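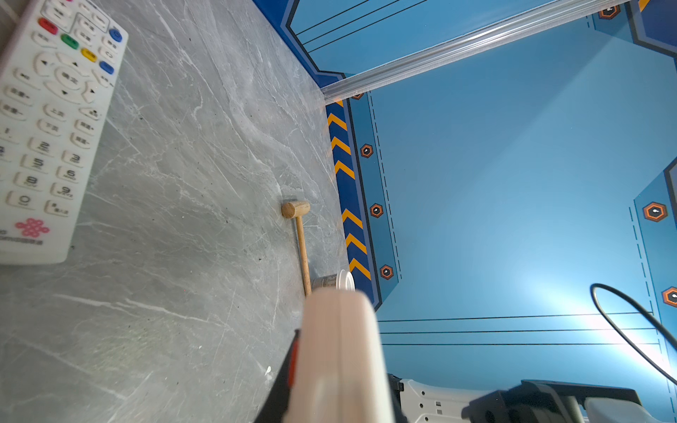
Comparar dos pinzas parece fácil hasta que hay que decidir con qué objetos se comparan. La mayoría de los catálogos da fuerza máxima, carrera y peso, y con eso el alumno cree que ya puede elegir. No puede. La fuerza máxima dice poco de cómo se comporta un dedo ante una pieza cilíndrica, y menos todavía ante una plana. Un mazo de juguete de madera, por ejemplo, junta dos problemas en un solo objeto: un mango redondo y fino, que pide cierre preciso, y una cabeza cilíndrica atravesada que desplaza el centro de gravedad en cuanto se levanta. El mando a distancia blanco plantea otra cosa, cuerpo alargado, teclas de goma, orientación en diagonal respecto a la mesa. Y la lata metálica, otra más. Tres agarres distintos sin cambiar de mesa.

Capítulo 2
Ensayo comparativo de pinzas y cámaras de muñeca

Qué se va a ver. Cómo montar un ensayo que otra persona pueda repetir. Cómo anotar los fallos - sobre todo los fallos. Qué aporta la cámara en la muñeca y qué tapa. No se trata todavía el control de fuerza, va en el capítulo siguiente.

Conviene haber leído antes la parte de calibración. Quien no la tenga fresca, que vuelva a ella ahora.

2.1 Punto de partida

En el laboratorio de Jovham se usaron dos pinzas paralelas, la Driltix y la Trenton, montadas por turnos en el mismo brazo. Mismo controlador, misma velocidad de cierre, misma altura de aproximación. Sólo cambia la pinza. Si cambian dos cosas a la vez el ensayo no sirve, y esto se olvida con una facilidad enorme: alguien ajusta la luz a media mañana, no lo apunta, y la segunda tanda ya no es comparable con la primera.

Cada pinza hizo 18 intentos por objeto. Pocos para una estadística seria, suficientes para ver tendencias. Los intentos se hacen seguidos, sin recolocar el objeto a mano entre uno y otro salvo caída. Si hay caída se anota y se vuelve a la marca.

2.2 La cámara de muñeca

Ventaja: se acerca con la pinza, no hay que transformar desde una cámara fija. Inconveniente: los propios dedos entran en el campo de visión y, de cerca, salen desenfocados. Un dedo ancho puede ocultar parte de la pieza justo en el momento del cierre. Con la Driltix esto molestó bastante, con la Trenton menos.

Segundo inconveniente, los brillos. Superficies metálicas, rieles, fondos impresos. El detector de bordes los toma por contornos y el punto de agarre se desplaza. Juraj Ďurica, que diseñó el protocolo, propone repetir la tanda entera con la iluminación girada y comparar - lleva tiempo pero descubre errores que de otro modo se atribuyen a la pinza.

2.3 Hoja de registro

Una fila por intento. Pinza, objeto, orientacion inicial, resultado, observaciones. En resultado sólo valen tres palabras: agarre, deslizamiento, fallo. Nada de "casi". Las observaciones, cortas y escritas en el momento, no al final de la sesión.

La plantilla Zelenák, reproducida en la página 19, ya trae estas columnas y se puede fotocopiar. Los que prefieran hoja de cálculo que respeten el mismo órden, así luego se pueden juntar los datos de varios grupos.

Última actualización: enero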